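Hirwood Shared Office: Floor Layout and Partitions
Progress report, stage two
4 min read 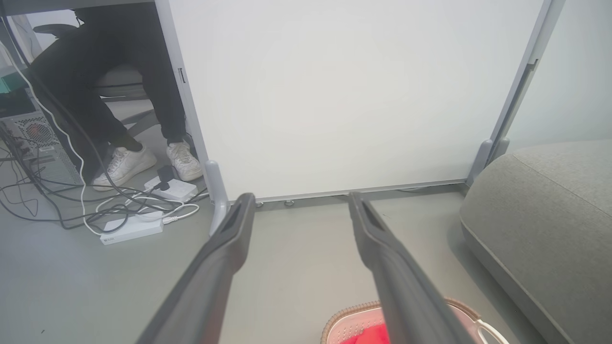 Stage two covers the division of the open office at Hirwood into smaller work areas, together with the floor-level works that go with it: panel feet, levelling, and the sorting of power and data leads under the desks. The office has stayed in use throughout, with staff at their desks while panels stand close by, and the plan has been drawn up on that footing. The panels are the low white type with a light grey metal edge, carried on curved grey feet, with small round levelling feet beneath the bottom rail. Cable runs remain the weakest part of the layout. Black and white leads still hang from the desk to the floor and lie in a tangle by the computer tower, and two white power strips are on the open floor in front of the desk. A thin cable also runs along the floor behind the panel. These points are carried forward under Cabling below.

Partitions

The order with Drollow was for 19 panels. All have been delivered and 11 are in their planned positions. The remaining eight are stored flat in the side room until the desk positions at the window end are agreed with the Jastura team, who asked in August for a wider gangway than the first drawing allowed. The revised drawing gives them this at the cost of one storage unit, which will move to the corridor wall.

Lutz Kuhlmann checked the installed panels for level and for movement at the top rail. Four needed adjustment. The floor falls slightly towards the corridor, and on those panels the levelling feet had been left at their factory setting. Three are now correct. The fourth rocks when leaned on and will be looked at again once its neighbour is in place, as the joint between the two should take up most of the play.

Panels meeting at an angle have given more trouble than straight runs. The joining strip supplied is made for right angles, and two of the corners in the drawing are wider than that. Drollow has offered a flexible strip at no extra charge. We have accepted, but no delivery date has been given.

Cabling

No trunking has been fitted yet. The original intention was to fix trays to the underside of every desk before the panels went up. The trays arrived with brackets for a thicker desktop and were returned, and the panel work went ahead without them. This was a decision of the project team and is recorded as a change to the agreed order of work.

The following is now proposed:

- Power strips to be lifted off the floor and fixed beneath the desktops.
- Leads to each computer to be bundled and brought down at one point per desk, at the rear.
- Towers to stay on the floor, but moved clear of the area where people put their feet.
- Cables passing behind a panel to be clipped to the bottom rail or run in a floor cover.

Arne Gerlach has asked that the work be done one desk at a time between 7 and 9 in the morning, so that no machine is off during working hours. At that rate it will take longer than the plan allows, and we regard the delay as acceptable. Strobel will supply replacement trays and has confirmed the bracket size in writing.

Costs

Spending on this stage stands at 3,440 pounds, including delivery. The returned trays have been credited in full and are not in that figure. The replacement trays cost slightly more per piece, and the difference can be met from the sum set aside for small fittings. No additional funds are requested.

Open points

The gangway width at the window end needs sign-off from Jastura before the stored panels can go up. Floor covers have not been ordered; we are waiting for a sample, as the first type tried stood too high for the chair castors to cross easily. Sound levels will be measured after the last panel is installed - readings taken now would say little about the finished room.

The stage three report will cover lighting and the meeting corner.

Shares: 4 | Comments: 0

Related items
Hirwood Shared Office: stage one report
Desk positions at the window end, revised drawing
Returned goods and credits, note to funder
Choosing floor covers for cable runs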